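Subject: Re: [cell-grippers] Priltard or Orima fingers for board and harness picking?
List: cell-grippers
Attachments: 2

On the earlier question:

> We have to pick one gripper for two arms before the end of September and are down to the Priltard and the Orima. The parts are round driver boards and small wire harnesses, bin to tray and back. Everything I can find in the archive is about boxes and bottles. Has anyone run either of these on loose wire? Also, is a wrist camera worth the extra cable, or can I get by with one fixed camera over the table?

We've been running both on nearly the same parts, so I can give you some of this. The controllers are Ranard on both arms and the same version of the software, so any difference should be down to the fingers and cameras.

The setup is a white table with a steel tray in the middle and yellow bins on either side. We line the tray with plain paper. Without it the overhead camera picked up glare from the steel and the part finder put boards in places where there weren't any. Matte tape worked too, but it lifts at the corners after a while. 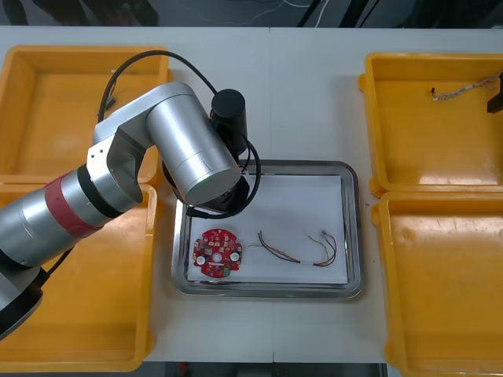
*Tray with a red driver board and a wire bundle, left arm over the tray. The harness in the upper right bin is the braided type.*

Boards first. Both grippers are fine with them. The notched edge gives the fingers something to sit against, and if you come in across the notches the board doesn't turn. The Orima fingers are wider and want more room at the tray rim, so keep the board away from the wall of the tray. We had the force set to 25 percent on both and saw no marks on the boards.

Loose wire is where they split. The Priltard closes flat all the way to the tips and will hold a single thin strand. The Orima has a slight gap at the tips when closed. It will hold a bundle, but one strand can slide through. Aim for the white plug end if your camera can find it. When the wires have spread out into a loop, the fixed camera often picks the middle of the loop, and then the plug end drags on the way to the bin. Braided harnesses don't give either gripper much trouble.

Over 2909 picks of mixed parts the Priltard dropped fewer, and nearly all of the gap came from loose bundles. If you only have boards and braided harnesses I would buy on price and on how fast you can get spare fingers.

On the camera question, we kept both. The fixed one is enough to find a part in a bin. It isn't enough for anything near the mounted electronics, where the arm blocks its own view just when you need it.
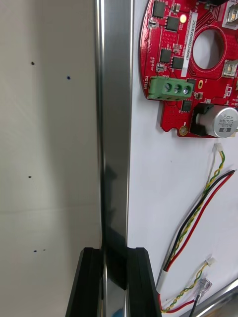 *(1 min read from here)*

The wrist view is from the same cell, with the fingers on the polished bar next to the mounting board. You can read "MOTOR" beside the green terminal block from there, and most of the printed label on the red board. I would not trust the label for logging part numbers, since one or two characters can go either way. For checking that the fingers are clear of the cables it does the job.

Polished metal is a problem for the wrist camera too. The bar reflects whatever is around it, and our edge detection would sometimes lock on to the dark band in the reflection and call it the side of the bar. Two things helped:

- Turn auto exposure off and set it by hand with the gripper already in position.
- Mask out the center of the bar and use only the outer edges.

The Cisneros camera mount is stiff enough, but check its screws after the first day. Ours had backed out a little and the hand-eye calibration was off by 2 mm before we caught it. We now redo the calibration every time the fingers are changed.

Cable routing took longer than I expected. Leave a wide loop from the shoulder to the wrist. We tied it down tight at first and the wrist joint faulted near the end of its travel with error 1425. The Ranard manual lists that one as a torque limit, so I spent a morning looking at payload settings before I looked at the cable.

For your parts I'd go with the Priltard on both arms and put a wrist camera on one of them to start. The second can wait until you know what the first one is good for. If you've already got a quote for the Orima, ask whether they have flat tips, as I only tried the standard ones.

I can send the force settings and the mask file if they're any use. The mask is drawn for our bar, so you'd need to redraw it.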